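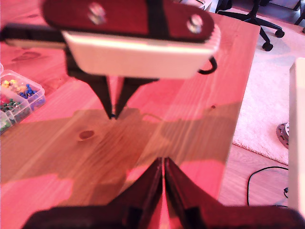 Every night at eleven, when his daughters are asleep, Mounir Naciri puts two strangers in an apartment and waits to see who will be rude first. He has done this for 532 chapters. The strangers are called Selma and Ilyas, they have been married and divorced and almost married again, and their readers do not want them to stop.

"Kabbaj Street" is one of the longest romance serials on Letura, a site where people publish fiction in small pieces and other people read it on the bus. A chapter has 2,000 words or a little less. Naciri writes in English, his third language, and he says that this is the reason he could write about love at all. In Arabic he hears his mother, and in French he hears his schoolteachers. In English no one from his family is listening.

I met him in June in the kitchen where he works. He had printed the early chapters for me and was embarrassed by them. In the first one Selma comes home to find her new roommate cooking in her coat. The coat is never explained. Readers still ask about it, and he still does not know the answer.

"I wanted her to be angry in the first line," he told me. "The coat was the nearest thing."

He did not plan a romance. Ilyas was supposed to move out in chapter nine and be replaced by a cousin with debts. But under chapter eight the readers began to argue about whether Ilyas had noticed Selma's new haircut. Naciri had given her the haircut only to fill a pause in the conversation. He read the argument twice, canceled the cousin, and wrote a scene in which Ilyas says nothing about the hair and burns the rice.

The comments are a big part of this kind of writing, and I think people who read only printed novels do not always understand it. A serial reader does not wait for the end to have an opinion. When Selma kissed the wrong man at a wedding, in the chapter called "Votier," after the hotel where it happens, there were 1,151 comments before the next morning. Some were furious. One woman wrote that she had missed her stop and had to walk home in the rain, and that she blamed Selma for her shoes.

Naciri answered her. He used to answer everyone, but it became too much, and for one winter he stopped publishing completely. He left the couple in a broken elevator. When he came back there were 679 messages in his inbox, and many of them suggested how to get out of an elevator.

Last year a small press, Wernix, asked to make a book from the first part. The editor wanted the quarrels shorter. Naciri tried it for several weeks and found that when he cut a quarrel, the peace after it also felt too quick. They agreed on a compromise: the quarrel about the parking place is gone, and the quarrel about the mother-in-law stays at full length.

Does he know how it finishes? He got up to check on the kettle. He wrote a last page a long time ago, he said, and his wife has read it. She told him that Selma would never forgive so easily, and she asked him to keep it in the drawer until Selma was older.

The next chapter goes up tonight. Ilyas has found a letter, and he is standing in the hall with his shoes still on.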